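The Junk Drawer Deserves Better
Opinion | 7/6/25
By Maiara Prado

Print this page | E-mail to a friend

My sister-in-law came to stay in April and reorganized my kitchen while I was at the dentist. I was gone two hours. When I got back, my mouth too numb to object, the junk drawer had been turned into six little bamboo trays with labels.
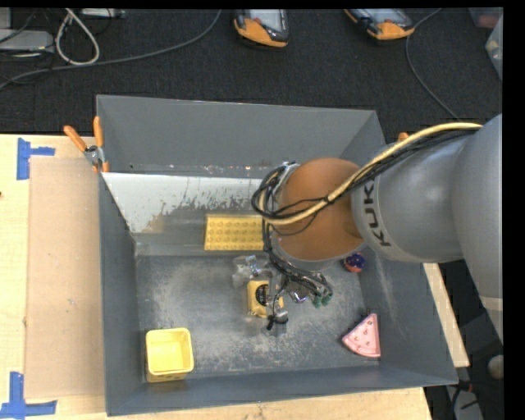
She was very pleased. Batteries had a tray. Rubber bands had a tray. There was a tray marked MISC, into which she had put everything I ever use.

I want to say a word for the old drawer. It stuck halfway, and you had to reach in up to the wrist and feel about like a vet with a cow. But I knew what was in it. The scissors were at the back on the left, under the takeout menus from a place in Ostport that closed when my son was in middle school. The tape was wherever the scissors weren't. I could find a birthday candle in the dark, and during the ice storm I did.

Since the bamboo arrived I have lost the tape twice. It has its own tray, which means that when it isn't in the tray it could be anywhere in North America.

There is a whole business built on telling people like me that we live wrong. A store called Dondico opened out by the highway last year, and it sells boxes. I went in for a light bulb. They don't carry light bulbs, but they do carry a box to keep light bulbs in, for $55. The young man who helped me asked what my "storage goals" were. I said I'd like to die before I have to deal with the garage, and he walked me over to the garage section.

My father had a workshop that would have made that young man lie down on the floor. He kept 123 baby food jars of screws, a number I know only because he put it in his toast at my wedding. Not one jar was labeled. He'd hold it up to the window, give it a shake and say "inch and a quarter," and he was right often enough to be unbearable. After he died my brother sorted the lot by size into a cabinet with clear drawers. It's a handsome cabinet. My brother buys his screws at the hardware store now, one packet at a time, as he can't face opening it.

I'll grant the other side a little. I once paid the same water bill two months running after the receipt went into the drawer and sank. There were keys in there to a house we sold in 2000. I am told that a ketchup packet can burst, and I have seen the evidence. Some weeding, now and then, does a person no harm.

But a weeding is something you do to your own mess, in your own slippers, holding up each item and deciding you might still need it. Somebody else's system is like somebody else's glasses. I walk around my kitchen squinting.

The trays are still in. She's coming back for Thanksgiving, and I'd rather not have the conversation. I've started a second drawer, though, down by the oven where the pot holders were. So far it has a shoelace, a tape measure and three pens that may or may not work. Last night I put the scissors in there, at the back on the left.

Filed under: Opinion, Home & Family, Grumbling

Print this page | E-mail to a friend

Reader comments

valtent_hill: My husband labeled the label maker. Send help.

D. from Ostport: Was that the noodle place by the ferry? Best dumplings in town, I still have the menu too. In my junk drawer, naturally.

neat_and_proud: I'm sorry but if you had filed the water bill you would not have paid it twice. A folder costs next to nothing.

G. Sales: Dad kept his screws in coffee cans. You could hear him looking for one from the street.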